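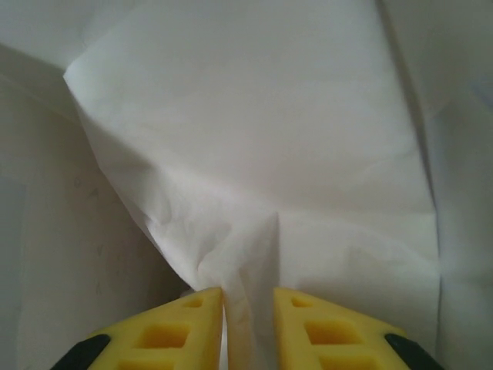

Applications open for Gurnness spring makers' market

Applications for stalls at the Gurnness spring makers' market opened this week and will close at noon on the last day of February. The market will be held over two days in May at the former net store on Skurine Quay, with an online shop running alongside it for the following fortnight.

The organiser, Wonis, has confirmed 151 stalls, divided between the ground floor and the upper gallery. The ground floor is reserved for ceramics, glass, furniture, metalwork and other heavy goods. Textiles, jewellery, print, paper and leather will be placed upstairs. Makers working in more than one material should apply under the category that accounts for the larger part of their sales and list the other on the second page of the form.

Last year's event drew 479 applications. Selection is made by a panel of five, three of whom are practising makers, and the panel does not see names or previous attendance until the first round of scoring is finished. Each application is marked on the quality of making, the range of prices and the clarity of the written statement. Where two applicants in the same category receive equal marks, the place goes to the one who has not held a stall in either of the past two years.

Dorottya Erdős, who manages the market for Wonis, said the written statement was the part of the form most often left thin.

"We ask for 200 words on how the work is made and where," she said. "A good many people send us 40 words on what inspires them. The panel can't score that against the criteria, so the application loses marks it need not have lost."

Stall fees are unchanged for a single pitch of two metres by one and a half. A double pitch has been added this year for furniture and large textiles, charged at a little under twice the single rate. Both include one table, two chairs and a shared power point. Lighting is not included, and makers who bring their own must use LED fittings carrying a test label dated within the past twelve months. Clip-on lamps may be fixed to the stall frame but not to the building, which is listed.

No commission is taken on sales made at the market. The online shop works differently: Wonis takes 12 per cent of the sale price before postage and pays makers in a single transfer after the returns period has ended. Taking part in the shop is optional, and the choice does not form part of the scoring. Makers who want to be included should have between four and ten items ready to list, each with a stated weight and packed dimensions.

Parcels for the online shop will be sent by the makers themselves, as before. A proposal to collect stock centrally and post it from Skurine Quay was looked at over the autumn and dropped on grounds of cost and insurance.

The rule on bought-in goods has been tightened. All work on a stall must be designed by the applicant and made by the applicant or in the applicant's own workshop. Printed goods such as cards and tea towels may be produced by an outside printer if the artwork is the maker's own and the printer is named on the label. Kits are allowed where the maker has written the instructions and cut or prepared at least one of the main parts. Stock that does not meet the rule will have to be removed from the stall, and the fee will not be refunded.

A new bursary scheme will cover the full fee for six makers in their first three years of trading. It is paid for by Vallejo, a supplier of dyes and finishing materials with a depot on the edge of the town. Bursary holders also receive £327 each towards travel, accommodation or display costs, paid in April against a short budget. Applicants for the bursary fill in the same form as everyone else and tick a box at the end – there is no separate closing date.

Shahab Yazdani, a bookbinder who held a stall in the gallery last year and joins the selection panel for the first time this spring, said the money for display was the more useful part. He had spent more on shelving and transport for his first market than on the pitch itself.

Access for setting up will be from 2pm to 8pm on the day before opening, and again from 7am on the first morning. Vehicles may stop on the quay for 30 minutes to unload and must then be moved to the upper car park. The goods lift to the gallery takes a load of 800 kilograms and will be staffed throughout the set-up period. The stairs at the north end are narrow, with a turn halfway, and should not be used for plinths or cabinets.

The market will open to the public from 10am to 5pm on both days. Entry is free on the second day. Tickets for the first day go on sale in March, with a reduced price after 3pm, and under-16s are admitted free when with an adult.

Demonstrations are planned in the side room on both afternoons. The timetable has not been fixed, but letterpress, willow work and natural dyeing have been agreed. Stallholders who would like to give a demonstration should say so on the form and note whether they need running water – the side room has one sink, and no more than one session at a time can use it.

The form can be completed online or requested on paper from the Wonis office. Up to six photographs may be included, at least one of them showing the work in progress. Results will be sent by email in the third week of March, and fees are due within 14 days of an offer. Places not taken up by then will be offered to the reserve list in order of score.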